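Setting up your first shared component library in Lura

I wrote most of this section while moving our own front-end code over, so it follows the order I did things in (minus the afternoon I lost to a misspelt folder name). You should already have Lura installed and be able to open it from a terminal. If typing lura gives you nothing but an error, go back to the installation section and come back when it answers with a version number.

I'll use two made-up app names all the way through: Marer, which is the shop front, and Wetolau, which is the account area. Both need the same buttons and the same date picker, and both teams have been copying them back and forth for ages. Swap in your own names as you go.

Before you start

You'll need write access to both repositories and a Lura workspace where you're an owner. Being an editor isn't enough for step 3, and the message you get if you try is not very helpful (it just says "scope missing"). Ask whoever set up the workspace to bump you up for the day.

Commit everything you've got open in both apps, too. I know, I know. Do it anyway!

1. Make the library folder. Somewhere outside both apps, create an empty folder and run lura init inside it. It asks for a name and a scope. The name can be changed later, the scope can't, so pick something dull that will still make sense next year. Ours is just "shared".

2. Bring in one component. Start with something small - a button is perfect, the date picker is not. Copy the component's folder into components, then run lura track button. Lura reads the imports and lists whatever it thinks the button depends on. Read that list properly. Mine had picked up the whole Marer theme file through a single colour variable, and I'd have dragged it along everywhere if I hadn't looked.

Note: if a dependency is listed in brackets, Lura has guessed it from the file name and hasn't found it in your packages. Either install it or remove the import before going on.
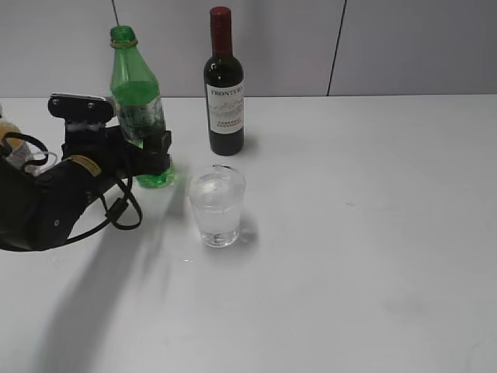

3. Link the library to your workspace. Run lura link and paste in the token from the Tokens page of your workspace settings. The token is good for 20 minutes, so don't fetch it and then wander off for lunch. Once it's accepted you'll see the workspace name in green, and the library will turn up on your dashboard with nothing in it yet.

4. Run the checks on their own. Type lura check button. This builds the component away from your app, with none of the global styles or helpers it's been quietly leaning on. Expect it to fail the first time! Mine failed on a missing font and then on a helper function I'd forgotten existed. Fix one thing, run it again, keep going until it's clean.

Caution: please don't use the --force option to get past this step. It will publish quite happily, and then every app that installs the button will break in its own special way.

5. Publish. Run lura publish button. You'll be asked for a version, and I'd start at 0.1.0 so that everyone can see it's early days. Publishing can take up to 2 minutes on a slow connection, and the progress bar likes to sit near the end for most of that. Leave it be. If you close the terminal halfway through, Lura keeps a lock on the component and you'll have to clear it with lura unlock button.

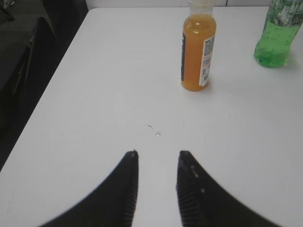 White tabletop with a bottle of orange juice.

6. Install it in the first app. Go to the Marer folder and run lura add shared/button. Change the imports to point at the new package, start the app and click through a few pages. Leave the old button folder where it is for now, but rename it to button-old so that anything still using it complains loudly.

7. Do the same in the second app. Wetolau went much quicker for me, and it probably will for you. The one snag was that its button had an extra "quiet" style that Marer's never had. I added it to the library version, published 0.2.0 and updated both apps with lura update. Heidrun Hubmann on the Wetolau side would rather have kept it as a local wrapper, and that works fine as well - just agree on it before you publish.

8. Delete the old copies. When both apps have been through a normal release without trouble, get rid of button-old in each.
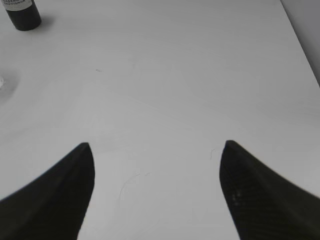

Letting your build server publish for you

Publishing by hand is all right for a week or so and then someone forgets. We run our builds on Osagie, so that's what I can describe, but any build server that can store a secret should manage it.

Create a second token on the Tokens page and choose Build as the type (these ones don't run out). Save it in Osagie as LURA_TOKEN, then add lura check --all and lura publish --changed to the end of your main build, in that order. Only components whose files have changed get a new version.

Note: switch this on for the main branch only. I had it running on every branch for a morning and ended up with a very long list of buttons.

If a build publishes something it shouldn't have, run lura retract with the component name and version. Apps that have already installed it will carry on working, and new installs will get the version before. For anything more tangled than that, see the section on rolling back.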